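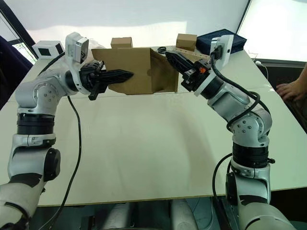
The last of the Castaven tapes read through overnight, so the mail archive from Oner is now on disk in full, 58 tapes, with the bad spots logged separately. The catalog printouts that came with them are still in the stack by the door and want boxing before the stack falls over. A plain open cardboard box like the brown one on the white table would do for them, as long as the sheets lie flat and stay in tape order. Tape order is the only index we have for the early part of the archive, since whoever set up Oner didn't start writing labels to the tape headers until later on.

Search this notebook Go Advanced

16th June
Posted by Daichi Oshima

State of things this morning: read pass finished, no drive errors after the cleaning cartridge went in. Traledness ran on the whole set and stopped partway with the same complaint as last time, a message with no end marker. I changed it to write the offending message to a side file and keep going. Second run got to the end.

Side file has 1867 messages in it. I expected a handful. I spent the first hour assuming these were read errors and comparing positions against the bad spot log. No match at all. The bad spots are scattered over the set and the side file messages come in long runs, so the tapes are fine and the trouble was in the mail store before it was ever backed up.

Opened a few by hand. Headers are normal. Body starts normally, then the text breaks off and the next thing is the header of a different message, sometimes from a different mailbox. Looks like two processes writing to the same spool file. Josiane remembers that Oner had its spool on a network mount from the Ondrejka building for a while, and that locking over that mount never worked right. That would do it. She thinks it was moved back to local disk in December of the last year it ran, and the side file messages do stop in December. Good enough for me.

So the question is how much can be put back together. Tried this on one mailbox:

1. Cut the spool wherever a line looks like the start of a header block.
2. Group the pieces by message ID where there is one.
3. For pieces with no ID, try to attach them to the nearest earlier message that declared a longer length than it has.

Steps 1 and 2 work. Step 3 works when only two messages are tangled and falls apart with more. On attachments it's easier to check, because an encoded block either decodes or it doesn't. On plain text there's no test except reading it, and I don't want to be reading Castaven's mail any more than I have to. Their agreement lets us open messages for repair, but I'd like to keep it to the ones where there's no other way.

Also found: the length field is wrong on anything sent through the old gateway. It counts line endings as one character and the spool stores them as two. Every gateway message therefore looks short to Traledness, and step 3 tries to feed it pieces it doesn't need. I put in a correction that checks for the gateway's name in the trace lines first. Reran the same mailbox and the false joins went away, except three, which I've left marked for Josiane to look at.

Disk space. The working copy needs to come off the scratch volume by the end of the week — there's 800 GB free there now and the indexing job for the other project wants most of it. I moved the raw tape images to the archive volume and checked the sums on both sides before deleting anything. Sums match. The extracted mail is still on scratch. Don't move that yet, the scripts have the path written into them in more places than I'd like. I'll fix that when I do the cleanup.

Talked to Josiane Pruvost after lunch about what we hand over. Her view is that Castaven asked for a searchable archive and will be happy with whole messages plus a list of the damaged ones. I'd rather give them the repaired ones too, in a separate folder, with a note in each saying which parts were joined by guesswork. She agreed as long as the separate folder stays out of the main search index. Fine by me, it's less work that way.

To do:

Fix the step 3 matching so it gives up when there are more than two candidates, and says so in the log.
Run the gateway correction over the full side file, not just the one mailbox.
Box the printouts. Write the tape range on the outside.
Ask Castaven if they still have the alias list from Oner. Half the mailboxes are just initials.
Return the borrowed drive cable to Ondrejka.

Left Traledness running on the side file with verbose logging on. If the log fills up the volume, kill it, the run can be restarted from the last mailbox.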